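Questions about the Plodow refill scheme, updated November.

## Joining

**Who can join?**

Any household on the Plodow route. We have 643 members now, and there is no waiting list. Small offices can join too, but they need to email first so we can plan the van.

**What does it cost?**

Nothing to join. You pay a deposit on each container and then only for what goes in it. The deposit comes back to you when you return the container with its lid.

## Bags and containers

**Can I use my own bags?**

Yes, for dry goods. Rice, lentils, oats and pasta are all fine in a clean plastic or cloth bag. Flour is harder – it leaks through most cloth, so use a jar or a plastic bag for that.
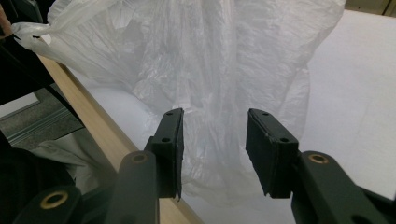
**How do you weigh my order?**

We weigh the bag or jar first and take that off the total. If your jar already has its weight written on the bottom, we use that number.

**Do you fill containers that held soap or detergent?**

Only with the same kind of product. We don't put food in them, even if they have been through a dishwasher.

## Orders and delivery

**When is the cutoff?**

9 p.m. the night before your delivery. Orders placed later move to the next round.

**What if I'm out?**

Leave your empties by the door with your member number on them. We won't leave oils or anything in glass on a shared stairway.

**Why can't I find my old order history?**

We moved from Skernurar to Skendex last year, and orders numbered below 1,008 did not carry over. Write to Narendra Garg if you need a copy of an old receipt.

**Do you deliver to Yupanqui Street?**

The even side only, for now. The odd side is on the Saturday market's pickup list – choose "collect" at checkout.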